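The Worktop That Wasn't: Improvised Surfaces and the Countertop Appliance
Evangelia Kyriakidis and Gitau Masanja
September 3, 2024
Reading time: 10 minutes

4.2 The checkered cloth

Kitchen planners like to speak of the appliance as having a "station." Our households in Skiltwood had never heard of this. Of the microwaves we recorded in July, a good share lived wherever a flat surface and a piece of fabric had come to terms, and the fabric was very often checkered. We coded such places as dressed surfaces. Picard, who did most of the coding, preferred "picnics," and the word stuck in our notes.

The dressed surface in Figure 3 is typical of the type. The oven is white, the checks are maroon and white, and the cloth hangs in folds over the edges as though guests were expected.
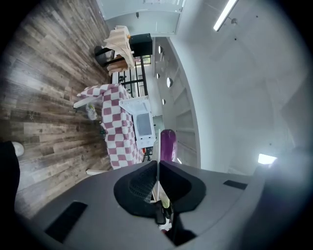

Figure 3. White microwave oven on a cloth-covered table, with draped chair and railing beyond.

Three features recur in our picnics. The first is the cloth, which protects a table from an appliance that was sold as needing no protection. The second is the neighboring chair, which in this case has a beige cloth of its own and so had no seat to offer. The third is the bag on the floor beneath. We had no code for the bag in the pilot version of our scheme and added one, with some embarrassment, after the first 14 visits.

Reaching into a white box on a checkered ground is also a different posture from the one the planning manuals draw. Their figure stands upright at a counter, elbows bent, apparently waiting for a bus.

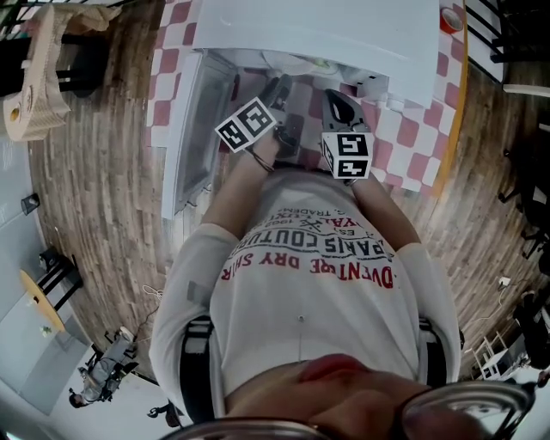 Our own notes have far more bent necks and lowered chins, with both arms stretched forward and the work done at the end of them. Lecomte has suggested that the manuals measured people who were not doing anything — we have not been able to rule this out. Section 4.3 takes up the question of reach, and of where the lid goes.

Contact: Evangelia Kyriakidis, Winville Household Studies Group | © 2024 the authors | Back to top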